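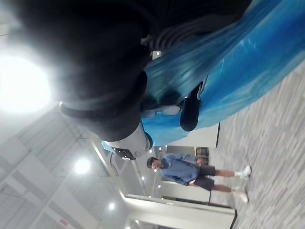
I look after the little lounge on our floor at Bovstead, and the one job I can't get right is the trash bags. We buy a carton of 1,000 at a time and they're too big for the small wastebasket and only just okay for the pedal bin, so every change turns into a wrestling match. They're the see-through blue kind, with those long creases that run the length of the plastic, and half the time I can't tell which end opens. Once I do get one open and over the rim it's baggy, and within a day or so it has slid down inside and people are throwing coffee cups on top of it. I've tried a rubber band (snapped) and a knot in the corner (looks awful, and then the bag won't come out without tearing). 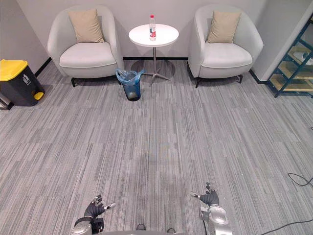

The sitting area, with the small wastebasket by the table

What I'd love is for the bag to fold over the rim without flaring out like a tutu. It's the first thing you notice when you sit down, and I did go to some trouble picking those cushions! The basket holds 7 liters according to the sticker on the bottom. Is there a bag that really fits that, or is there some trick to folding the big ones?

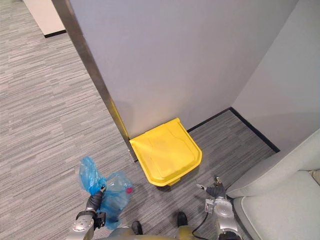 My second problem is the pedal bin, because I keep being asked to move it. I like it where it is, out of the walkway and close to where people eat their lunch. But the yellow lid sits right in the corner with hardly any carpet showing on either side, and to change the bag I have to drag the whole thing out. Somebody suggested putting it over by the door – I think then it would just get kicked. Would you leave it?

Thanks in advance, I know it's a silly thing to lose sleep over.

Fadime Gündoğdu

Home Browse Cleaning Furniture Ask Sign in

Tonantzin Maldonado

Not silly, I fought with this for years in a waiting room! Your bags are just too wide for that little basket. Put the bag in, push it down until it touches the bottom all the way around, then gather the extra at one side, twist it a couple of times and tuck the twist back under the fold, on the outside of the basket. Do that bit last. The rest of the rim pulls snug and you don't get the flare. When you empty it, untuck the twist first or you'll be picking up coffee cups.

Also let the air out. If there's air trapped under the bag it rides up, and then the first heavy thing drags the whole rim in with it. I run my hand down the inside before I fold anything over.

For the pedal bin I'd leave it in the corner. Stick felt pads under it if it drags on the carpet, and keep a few spare bags flat in the bottom, under the one you're using. Saves a trip to the closet.

bin_day_again

Just buy smaller bags. We get the Uretti ones, 70 on a roll, and they go over a basket that size with a bit to spare. Fleveck makes some too but they split on me.

Mags in 4B

I'd move the bin. If it's a pain to pull out, people will put off changing it, at least they do here. Can't help with the bags, we don't use any in the small basket, we just tip it into the big one at the end of the day and rinse it on weekends.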